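Will a placebo help me if I know it's one?

PinurwoodRunner
Hello all! I'm training for the Costby ten-mile and my knees moan after every long run. Can a dummy pill really dull pain if you know it's a dummy? 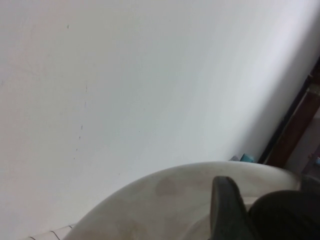 I'd rather not take ibuprofen before a race, you see.

SestowPhysio
It can, a little — there are trials where people were told and still felt some relief. Do get the knees looked at first, though.
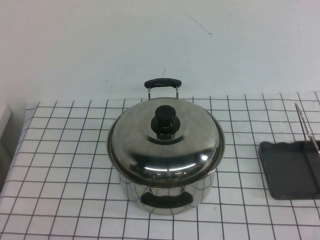 Segura17 agrees about the knees, and would cut the long run too.

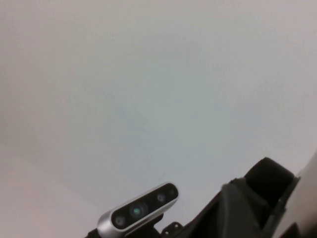
Rest days count as well, my dear, so please take them. 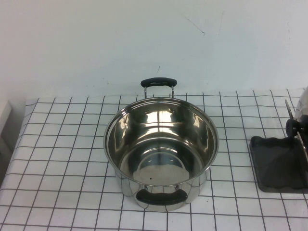 Steel pot, lid off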